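Teaching > Robotics > Handling Practicals > Unit 5 Hand-held grippers

Unit 5: Comparing hand-held grippers

This handout goes with the fifth practical. Read it before you come to the bench. The practical compares two hand-held grippers, the Kumero and the Roy, on the same small set of objects. Both are held by a person and both carry a camera that looks out past the fingers. At this stage we are only interested in the fingers, the pads and what the camera can see. The arm comes in Unit 6.

What you should know already

From Unit 3 you should be able to say what is meant by grip width, pad friction and approach direction. From Unit 4 you should be able to start a recording in Arar, stop it, and find the file afterwards. If you missed Unit 4, work through the Arar sheet first. The practical leaves no time for it.

Pads

The Kumero is supplied with smooth pads and with mesh pads. The smooth pads are easier to wipe clean and wear more evenly. The mesh pads hold thin or slippery things better, but they catch on loose fibres and will mark soft card if you squeeze hard. The Roy has one type of pad only, a plain rubber block glued to the finger.

Change pads with the gripper switched off. Press the two pads together by hand before you start and check that they meet along their whole length. If one is tilted, the object will turn as you close on it and your results will be no use.

Lining up the gripper

Hold the gripper level and bring it towards the object slowly, with the object in the gap between the fingers. Look at the camera view on the Arar screen as well as at your hand. The camera has a very wide lens, so things near the middle keep their shape fairly well and things near the rim are bent. Straight lines such as the join between wall and ceiling will look curved. Do not try to judge distance from the rim of the picture.
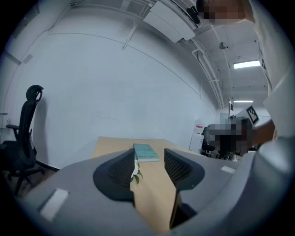 Page last changed: January

With the fingers apart there is a clear line of sight between the pads and along the table. The flower is the nearer object and is partly hidden by the fingers, with the book lying flat beyond it. Expect this with any small object close to the gripper. The closer you get, the more the fingers cover, and you have to decide on your grip before the last part of the approach.

The body of the gripper takes up the lower half of the view. This part of the picture tells you nothing about the table, and Arar lets you mask it out. Use the mask supplied for your gripper. The masks for the Kumero and the Roy are different and do not fit each other.

The two objects

The flower is artificial. Take it by the stem where you can reach it, and note whether the leaves fold, slide or get trapped against the pad. The petals can be gripped but they bend, and a bent petal often springs out when the gripper is lifted.

The book is harder. Lying flat, it gives the fingers very little to close on. Try it first from the side, with one finger pad at the spine and the other at the open edge, if the grip width allows. Then try it with the book pushed a little way over the edge of the table, closing on the top and bottom covers. Write down which grippers and pads could do each.

Procedure

1. Fit the pads and check that they meet.
2. Start Arar and load the correct mask.
3. Place the object on its mark.
4. Record 23 attempts with each gripper, keeping the same starting position.
5. Repeat with the second object.
6. Change the pads on the Kumero and do steps 1 to 5 again for that gripper only.

Record failed attempts too. A slip after lifting counts as a failure, and so does any attempt where you steady the object with your other hand.

What to hand in

One table of results, and one page of text saying which gripper and pad you would choose for each object and why. Give the file names of any recordings you refer to. Files are kept on the Nilville drive under folder 3170.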